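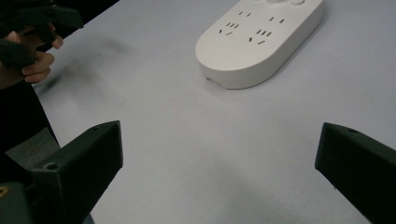
Week 6 notes: inventory basics, reorder points, why counts go wrong

Read before section. Problem set is at the bottom, only two problems this time. Slides will go up when I fix the fonts.

Recap from week 5

Inventory is money sitting on a shelf. Every unit you hold costs something even if nobody touches it: space, insurance, spoilage, the cash you could have used elsewhere. Lump all that together and call it holding cost, H, per unit per year.

Ordering also costs something. Paperwork, freight, the person who receives the truck. Call it S, per order. S does not depend on how many units are in the order. This trips people up every year. Freight in real life does depend on size, we are ignoring that until week 9.

Order quantity

Order a lot, rarely: S stays low, H gets big.
Order a little, often: reverse.
Somewhere in between total cost is lowest. Classic formula:

Q = square root of (2 x D x S / H)

D is yearly demand. Watch units!! If D is yearly then H is yearly. Half the lost points on the last quiz were monthly D with yearly H.

Worked case: Grullico (the jar lid company from the week 2 reading). D = 3,000 cases a year. S = $60 per order. H = $4 per case per year.

2 x 3,000 x 60 = 360,000
divide by 4 = 90,000
square root = 300

So order 300 cases at a time, 10 orders a year. Ordering cost 10 x 60 = $600. Holding cost, average stock is 150, times 4 = $600. The two match at the best Q. If yours don't match, go back and check your arithmetic (or your rounding, small gaps are fine).

The curve is flat near the bottom. Try Q = 200 with the same numbers. 15 orders, $900. Average stock 100, $400. Total $1,300 against $1,200. You were off by a third on quantity and paid 8 percent more. Keep this in mind when somebody wants to spend a month pinning down S to the penny.

Reorder point

Q tells you how much. Reorder point tells you when.

R = daily demand x lead time in days + safety stock

Grullico works 250 days, so 12 cases a day. Supplier takes 5 working days. 60 cases used up while waiting. With zero safety stock you reorder at 60 and run dry the minute anything is late. Add 36 cases (three days of cover) and R = 96.

Safety stock covers two separate things
- demand higher than usual while you wait
- supplier slower than usual
Textbook chapter only does the first one. Do both on the exam.

Inventory position, not stock on hand! On hand + on order - backorders. If you compare R to on hand only, you will reorder again every morning until the truck shows up. Skurnmont did exactly this in the case, go look at their June numbers again, the bump on page 2.

When the record is wrong

All of the above assumes the computer knows what is on the shelf. Mostly it sort of does.

Usual sources of error:
receiving the packing slip instead of the boxes
wrong unit (case vs each), the worst one
item put away in the wrong bin, so it exists but can't be found
returns restocked and never entered
theft, damage, samples that went out the door with sales

Skurnmont case: record said 3,783 units, all of it "available". Shelf count came in lower, and a chunk of what was there was in the damaged cage. Formula happily said no reorder needed. Formula was fine, input was bad.

Cycle counting. Count a few items every day in place of one giant count at year end. A items (high value) often, C items maybe once or twice a year. When a count is off, find out why before you fix the number. Just overwriting the number loses the only clue you had.

Rimar reading: skip the section on tagging, read the part on bin labels. Hodžić handout is optional but short and the ABC table in it is better then mine.

Terms to know: holding cost, ordering cost, lead time, safety stock, inventory position, cycle count, shrinkage, ABC

Problems

1. A shop sells 13 units a day, lead time is 4 days, and it keeps 20 units of safety stock. Find R. Then redo it with a lead time of 6 days. On hand is 50 and 40 are on order, no backorders. Do you order in either case?

2. Redo Grullico with S = $15. What happens to Q? Explain in one or two sentances why it didn't drop to a quarter.

Show units on every line. Hand in on paper, start of section. Calculators ok on the quiz, phones not.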